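Why do you have to sit in a car seat?

I get asked this one a lot, usually by somebody who is cross about it. My niece Princess Lumbao asked me last December, arms folded, standing next to my car and refusing to get in. She was nearly eight, she said, and her friend Kelly didn't have to use one. So I promised to write her a proper answer, and now you can all read it.

Let's start with something you can try at home. Put a teddy on a skateboard or a toy truck. Push it along the floor so it bumps into a cushion. What does the teddy do? The truck stops, but teddy keeps going and lands on his nose! Everything that moves wants to carry on moving until something stops it. Scientists call this inertia (say it "in-ER-sha"). You've felt it yourself when a bus brakes hard and you tip forwards.

When you ride in a car, you are moving just as fast as the car is, even though it feels as if you're sitting still. If the car stops very suddenly, you'd like to keep going, same as teddy. The seat belt is what holds on to you.

So why can't you just use the belt? Well, car belts are made for grown-ups. On a grown-up, the top part goes across the shoulder and the bottom part sits low over the hips, where there are big strong bones. If you're small, the top part can rub on your neck and the bottom part rides up on your tummy, and your tummy is squashy. A booster lifts you up so that the belt goes over the strong bits.

Babies need something different again. A baby's head is very heavy compared with the rest of its body, and its neck isn't strong yet. That's why baby seats face backwards - the whole back of the seat holds the baby's head, neck and back all at once.

Now try the teddy test again, but tie him on with a ribbon. I did it 4 times with Princess, and teddy only fell off once (my knot, sorry).

There's one more thing a booster does, and it's the bit that won her over. You can see out! On the long road to Nikcombe she spotted two horses and a tractor, and she'd never noticed them before.

You'll be able to stop using one when you're tall enough. The rules are different from country to country, so ask a grown-up to look up yours. And take your big puffy coat off before you buckle up, as it stops the belt lying close to you. You can put it over your knees like a blanket.

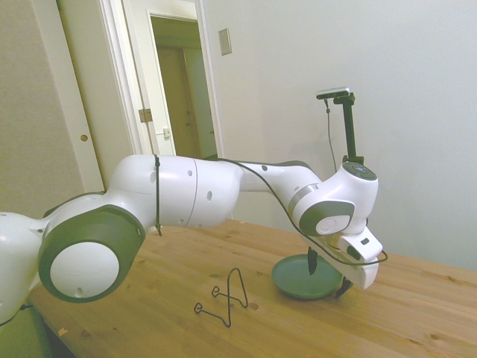 Princess still folds her arms sometimes, but she does it sitting down with her belt on, and then she asks me why cars have four wheels and lorries have more. I'll do that one next time.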